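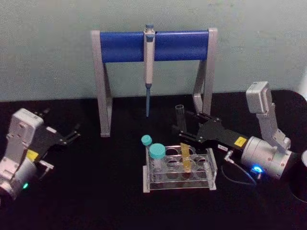 Air displacement pipette

An air displacement pipette is a hand-held instrument for measuring and moving small volumes of liquid. A piston travels inside a sealed barrel, and a cushion of air separates the piston from the liquid, which enters only a disposable tip fitted to the end of the shaft. The type is used in chemistry, biology, food testing and water analysis.

Construction

The main parts are the plunger button, the piston and its spring, the seal, the shaft and the tip ejector. In variable models a threaded spindle limits the travel of the piston and is linked to a volume display. Fixed-volume models omit the spindle and have fewer moving parts. The seal is usually a ring of rubber or plastic, lightly greased in some designs and run dry in others.

Tips are moulded from polypropylene. The fit between tip and shaft is a plain taper, and a poor fit is a frequent cause of leakage. Tips with an internal filter are used where droplets or vapour might reach the barrel.

Operation

The plunger has two stops. In forward pipetting the button is pressed to the first stop, the tip is lowered just below the surface of the liquid, and the button is released slowly. The liquid is delivered by pressing to the first stop again and then to the second, which expels the remainder with a small excess of air.

In reverse pipetting the button is first pressed to the second stop, so that more liquid is drawn up than is needed. Delivery ends at the first stop and the surplus stays in the tip. The method suits thick or foaming liquids, though it wastes a little of the sample.

Sources of error

The air cushion expands and contracts with temperature, so a cold liquid handled with a warm instrument is measured wrongly. Volatile solvents evaporate into the cushion and may drip from the tip. Wetting the tip several times before use reduces both evaporation and the difference between the first delivery and later ones. Other errors arise from holding the instrument at a slant, immersing the tip too deeply or releasing the plunger quickly.

Calibration

Calibration is normally gravimetric. Distilled water is dispensed into a weighing vessel on an analytical balance, and the mass is converted to volume with a factor for water temperature and air pressure. An evaporation trap is added for small volumes. Systematic error and random error are reported separately - an instrument may repeat well and still be wrong.

Storage

Pipettes are commonly hung upright on a stand between uses. Laying one flat with liquid in the tip allows the liquid to run into the shaft, where it can corrode the piston.

See also: Burette; Positive displacement pipette; Volumetric flask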